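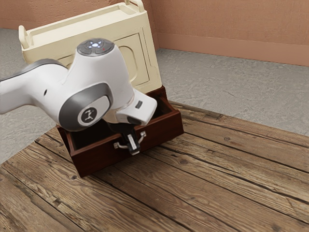 Uchenna Danladi objected that a couple can't be logged as "split" on the strength of one unfollow, and wanted the 7 records entered that way pulled before the next run.

08/03/2022. Kareo, relationship timeline, entry continued from the previous page.

Agreed on the unfollows. All 7 set back to "unconfirmed", source field kept. The status list is now: rumored, confirmed, unconfirmed split, split, reconciled. "On a break" is dropped and mapped to unconfirmed split.

Input for this run: Cister celebrity archive, dating and breakup tags only. 1,663 articles after removal of galleries and horoscopes. Rewi tagger at default settings, no custom name list. Output is one row per claim, with the couple, the status, the date of the article and the date of the event if the article gives one.

Main problem is the event date. Writers put "last month" or "earlier this year" and the piece then gets republished with a new date on top. Rewi resolves the phrase against the republished date, so a February breakup ends up in summer. Found 239 articles with this error by comparing the page date to the oldest comment. Where there are no comments the check does nothing, and those rows are still open.

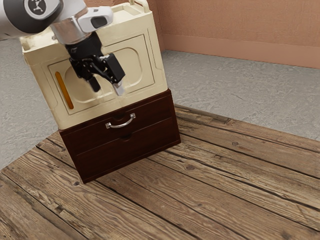 Gripper in front of the cream unit, rendered view.

Second problem: the Prendora cast. Contestants are called by first name only in the recaps, and two seasons share first names. Rewi merged the pairs into one person, who according to the output was engaged twice in the same week. Fixed by adding the season number to the name key. Spinoff appearances still need to be keyed by hand.

Third, smaller. "Sources close to the couple" is counted as a source. It should be empty. Changed the rule, reran the Prendora subset only, and 19 rows went from confirmed to rumored. Checked each of these against the article text. One was wrong: the quote came from a named publicist further down the page. Put back by hand, note in the comment column.

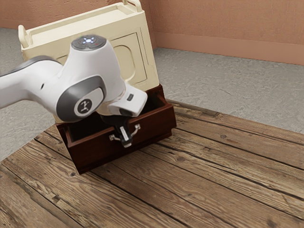 The rule therefore has to read past the first quote before it decides. Current window is two paragraphs. Trying five next, with the related-links block stripped first, or it will pick up names from other stories.

Open items:
Full rerun with the new source rule, after the date fix is in.
Co-star pairs: promo interviews get tagged as rumored when the article only says "chemistry". Need a word list.
Reconciled status has no end date. Ask Uchenna how the older sheet handled couples who split a second time.
Old output kept under the previous run name, do not overwrite.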